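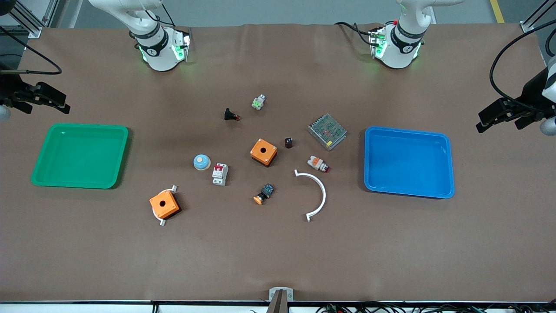
## Ranton phone stuck at 2% after the September update

My Ranton charges fine to 100, then drops to 2 after a restart and sits there all day. It made a 12-minute call like that. Is the battery dying or is the phone just being dramatic?

**Noreen Conneely**

---

**olier_owner**

Battery's fine, the gauge is lying. Run it until it shuts off, charge it to full while it's off, then start it up. Mine needed two rounds. Build 216 is supposed to fix it — so was the one before.

---

**Dumitrescu88**

get a cekemach

---

**pell_k**

Check the build number under Settings > About before you drain anything. If you're already on 216 and still see 2%, clear the cache for Battery Services and restart. Repair shops will happily sell you a new battery, and it will also say 2%.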